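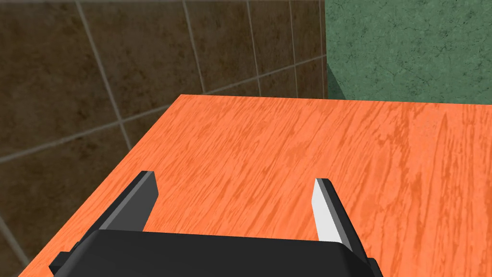
Section 2: Oiling your table top for the first time

Hi, Liam Penrose again. If you've bolted the legs on (Section 1), you're through the heavy part and now comes my favorite bit!

You'll need the 333 ml tin of Tarnach oil from the box, two lint-free cloths and a decent pair of gloves. I do mine on a Monday evening so I'm not tempted to eat at it.

1. Wipe the top with a barely damp cloth and leave it for 40 minutes.

2. Sand lightly, always along the grain. I use the gray pad that comes with the Pudska kit, but any fine pad will do. Go easy near the edges, I once rounded a corner on my own table and I still see it every breakfast.

3. Vacuum up the dust, then wipe again with a dry cloth.

4. Shake the tin well and pour a small puddle in the middle. Work it outward in long strokes.

5. Wait 15 minutes, then buff off anything that still looks shiny.

6. Leave it overnight and do a second coat the same way.

Note: The Tunstall finish drinks up more oil than the Brondstead, so you may use most of the tin on the first coat. Refills are part number 2334.

CAUTION: Oily cloths can heat up and catch fire by themselves. Lay them flat outdoors to dry, or soak them in water before you throw them out. Please don't ball them up in the trash!

Keep hot pans and wet glasses off the top for a week. After that, go on to Section 3 for the drawer runners.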